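Wusis Fabrics online shop, support ticket
Subject: Cut length wrong on wipe-clean tablecloth orders
Status: open
Opened: May, 8:40 a.m.
Product line: Drornitz coated cotton, sold by the centimeter

Checkered board on the wooden tabletop, four views. 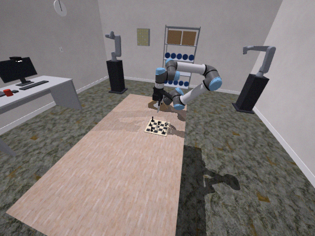
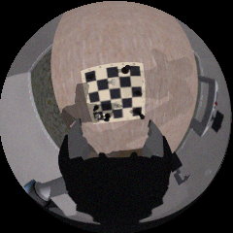
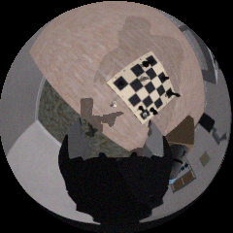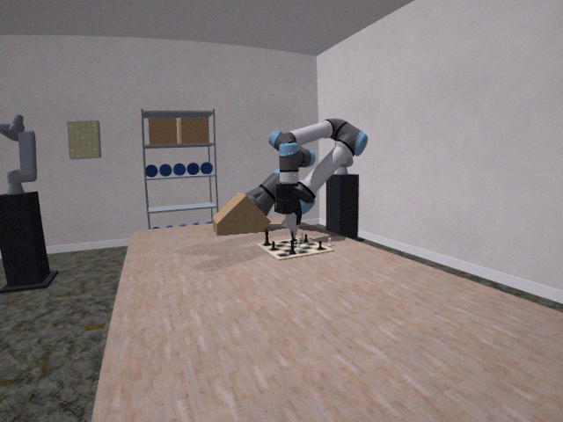

Caption: Board and tabletop; chess pieces are standing on the board in the first view.

Problem
Customer in Bunitdale ordered 200 cm of Drornitz in mustard. Order page shows 200 cm. Packing slip shows 500 cm. Charged for 200.

Steps taken
1. Repeated the order on the test shop. Slip correct.
2. Repeated with the Jõgi print added to the same basket. Slip wrong. The Drornitz line takes the Jõgi length.
3. Swapped the basket order. Slip correct.
4. Cleared the slip template cache. No change.

Cause
Slip template reads the length field by product group. Both fabrics were moved into group 8 when the spring colors were loaded. Last line in the group overwrites the others.

Workaround
Cutting room to work from the order page until further notice. Do not cut from the slip if the basket holds more than one coated fabric.

Update, 2:15 p.m.
Template changed to read by line number. Mixed baskets print correctly on the test shop. Live shop not yet updated. Backing felt and hem tape not tested.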